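Section 4. Setting up the table for the block game

Read all of this before you peel any tape. Takes nearly 23 minutes the first time, less after.

You need: one white table, the three Skilau cubes (red, yellow, green), a roll of black tape, a ruler, a dry cloth. Pencil if you have one. Not pen.

4.1 Table

1. Wipe the top. Crumbs under tape = lumps, and the cubes will catch on them.
2. Dry it. Properly dry.
3. Check for wobble. Fold a bit of card under the short leg if needed. Grollholm tables have screw feet, turn those instead.

Note: a glossy top is OK but you'll get glare under a ceiling light. Matte is easier on the eyes.

4.2 The square

4. Mark four corners lightly in pencil. The square should hold at least two cubes side by side with room to spare.
5. Lay the tape in four strips. Outline only, leave the middle open.
6. Overlap the ends at each corner, then trim. Press down with the edge of the ruler.
7. Rub out any pencil that still shows.

Caution: don't cut tape on the table. Cut it first, then lay it. Dinesh Menon's old top has a scratch right acros it from a craft knife.

4.3 Cubes

8. Take all three out of the bag. Same size, if one looks bigger it's from another set, swap it.
9. Put them down outside the square, anywhere you like. Don't line them up neatly, too easy. Turn one so a corner points at you.
10. Leave open table around at least one of them.
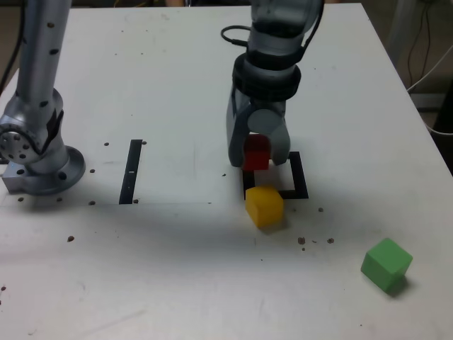

11. Start with red unless your card says otherwise. Lift it clear of the table, bring it over the tape, lower it. No dragging, dragging lifts the tape.
12. Let go only when the bottom is flat on the table.
13. Next color. Any order after red.

Note: a cube sitting on the tape line is not in. Touching the line is not in either. If it's half over, pick it up and go again. Indira Kurup wrote the first rules and let line balls count, the older sheet still says so. Ignore the older sheet.

4.4 If it goes wrong

Tape curling at a corner: replace the strip, don't press it back, it wont hold.
Cube rocks: look under it. Usually grit.
Hard to tell the edge of the square: tape too narrow. Go up a width.
Cube knocks another one: leave both where they land and carry on.

4.5 Packing up

14. Cubes back in the bag. Check you have red, yellow, green.
15. Tape can stay down between games. Pull it up before December if the table is going into storage, it goes gummy in the cold.
16. Spare cubes are part no. 291, order from Okcombe. Ask for Anil Menon.

Section 5 covers stacking.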